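집 안 벽돌벽 가루 날림, 어떻게 잡으세요?

**벽돌초보** · 15/01/2023

오래된 상가를 얻어서 작업실로 꾸미는 중이에요! 석고보드를 뜯었더니 안쪽이 전부 붉은 벽돌이라 소리를 질렀습니다(좋아서요). 그런데 벽을 손으로 쓸면 줄눈에서 모래 같은 가루가 계속 떨어져요. 벽돌 느낌은 꼭 살리고 싶은데 바니시를 발라도 될까요? 면적은 60제곱미터쯤 되고, 검색하니 Reker라는 코팅제가 나오던데 써 보신 분 계신가요?

---

**Svyatoslav Yurchenko**

와, 벽돌벽 축하드려요! 저도 작년 2월에 똑같은 고민을 했습니다. 바니시는 일단 참으세요. 표면이 번들거리고, 안쪽에 습기가 있으면 나중에 하얗게 들뜹니다.

순서는 이렇게 했어요.

1. 부드러운 솔로 위에서 아래로 털고 청소기로 빨아들입니다. 철솔은 벽돌 겉면이 긁혀요.
2. 손톱으로 긁어서 푹푹 파이는 줄눈은 2cm 정도 파내고 석회 모르타르로 다시 채웁니다. 시멘트는 오래된 벽돌에 너무 단단해요.
3. 4주 말립니다. 길지만 꼭요!
4. 숨 쉬는 무광 침투제를 얇게 두 번 바릅니다.

저는 Kistance 무광을 썼는데 색이 거의 그대로라 정말 신났습니다. Reker는 안 써 봐서 모르겠네요.

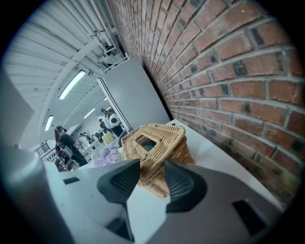 그리고 줄눈 색은 꼭 구석에서 먼저 시험해 보세요. 젖었을 때랑 말랐을 때가 완전히 달라서 저는 세 번이나 다시 섞었어요. 그 과정도 은근히 재미있습니다(주말이 통째로 사라지지만요).

---

**모래바람**

Reker 써 봤어요. 유광 사면 망함. 무광은 괜찮아요.

---

**줄눈덕후**

윗분 말씀에 하나만 보태면, 바르기 전에 비닐을 벽에 테이프로 붙이고 하루 둬 보세요! 안쪽에 물방울이 맺히면 습기부터 잡아야 합니다. 외벽 쪽이면 더더욱요. 다 되면 꼭 후기 올려 주세요, 벽돌 글은 언제나 환영입니다!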